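Slide 6 – the gripper that closed early

Start with the fault itself. In August the cell we call Trindent was running a block-stacking routine, 600 cycles planned. At cycle 66 the fingers closed before the arm had reached the pick height. The force limit did not trip. The arm carried on to the place position with nothing held, and the log recorded a good pick.

Pause, next slide. Let people look before talking.
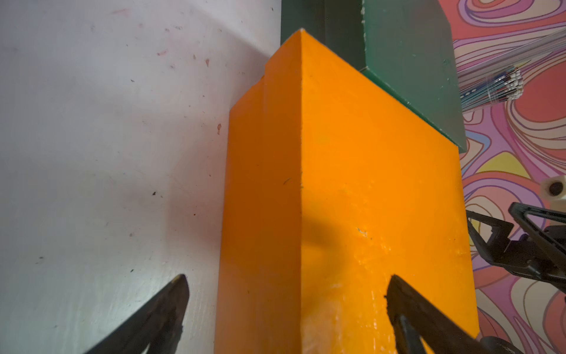
Fingers open at the blocks, both views.

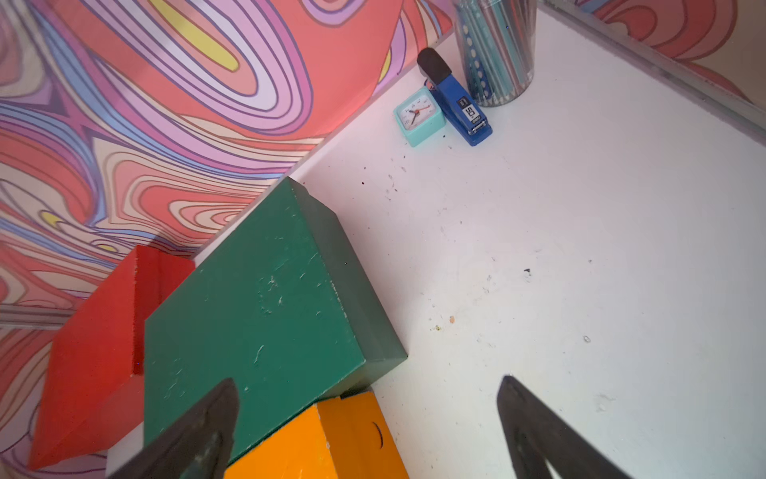 A reviewer at Drastside read the draft and objected that a false good pick is a logging problem, and that the safety question is why the arm kept moving. Sarkar went further and wanted the cell locked out after any early close. Say plainly that we agree with the first point and are still arguing over the second.

Then the cause. The Hamix controller was reading an old finger position – 9 cycles old in the worst case. We found 2 more early closes in the same log once we knew what to search for.

Fix: compare timestamps before the close command, stop if they differ. Leave five minutes for questions.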